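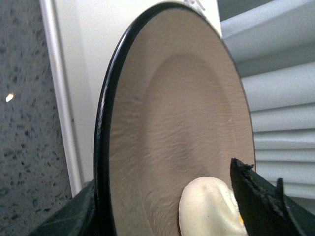

Good afternoon, everyone, and thank you for staying on after the tea. I know the seats in this room are not kind. I'm Daryna Sydorenko, I look after testing on the Gondel project at Nirex, and I've been given the slot on "a fault you learned from". I had several to choose from, I'm afraid.

(Wait for people to settle. Water.)

So, the fault. It happened in November 2020, on a perfectly dull afternoon. The job was picking up household things and putting them down again, the sort of job you could do half asleep. The arm went down to pick, closed, and kept on closing. The grip limit was set in the settings file, we had all seen it there, and the arm took no notice of it whatsoever. Yurii Sirko was at the desk and pressed the stop. Good man. He was quick, but it still took him 2 seconds, and a motor can do a good deal of squeezing in that time.

Nothing worse than a cracked dish and a bent bracket, and I'm very glad to be able to say so. But he had been about to reach in and straighten the dish, and I still think about that.

(Pause here. Don't rush on to the logs.)

Now, the cause. We had restarted the arm after lunch without restarting the controller. The controller believed it had already sent the grip limit that morning, and so it had! The arm had forgotten it, though, and gone back to the factory value, and neither side thought to ask the other. I have known marriages like that.

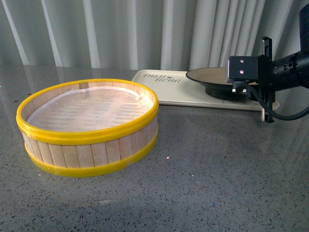

The trouble with small, light things on a worktop is that they make you relax. You would never lean over a big welding arm, but with a bowl and a tray it all feels like somebody's kitchen, and in go your hands. We had a rule about hands, I should say. It was on the wall at Sosska, where we were working then, and I think I had stopped reading it by the second week.

What did we change? The arm now has to read its grip limit back to the controller before every pick, and if the two don't match it doesn't move. That costs us some 30 milliseconds, and I have had more argument about those milliseconds than about anything else in my working life. (Smile at the Prokopenko people, they'll know.) We also moved the stop button so that it can be reached from either side, and hands stay out until the motor power is off.

If anyone asks about the force sensor: yes, it was fitted, yes, it saw the rise, and it wrote a warning to a log that we opened the next morning. Tell them about the log properly, it's a fair question.

Yurii has the log printouts at the back, and he'll take the wiring questions.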